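## Puselville toy library – common questions

**How long can I keep things?**
Loans run for 14 days. You can renew by phone.
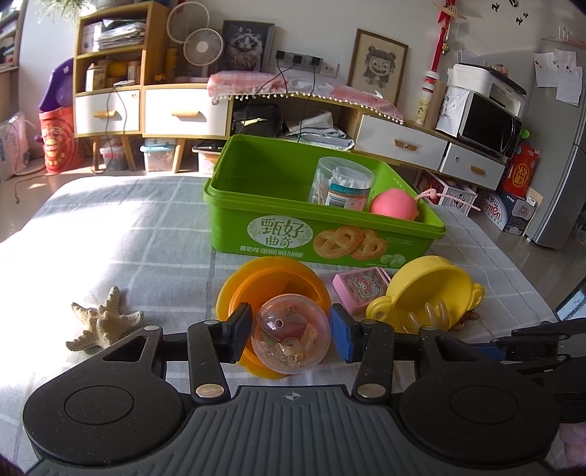

Renewals are free unless another family has asked for the item.

**How many items can I take?**
Up to 2 per child. Puzzles count as one item.

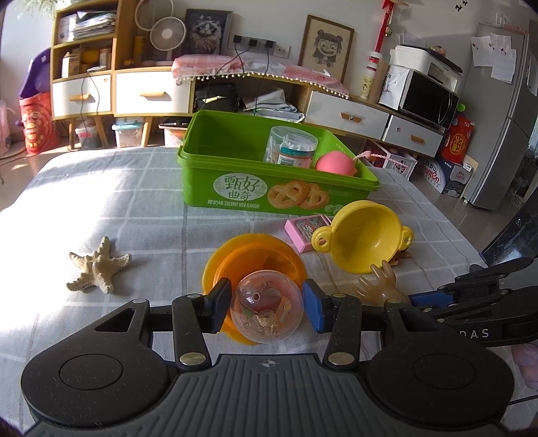

## Returns

**What if a piece is missing?**
Tell us at the desk. We charge 90p for small parts. 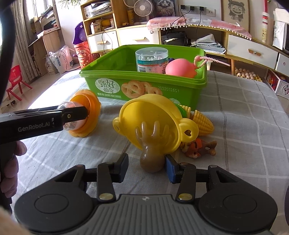 Large parts are priced separately – ask first.

**Can I return to Veltetberg?**
Yes, until 2 pm. 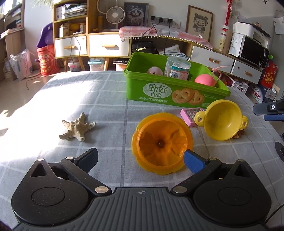

Bags left outside the door stay on your card until we check them in.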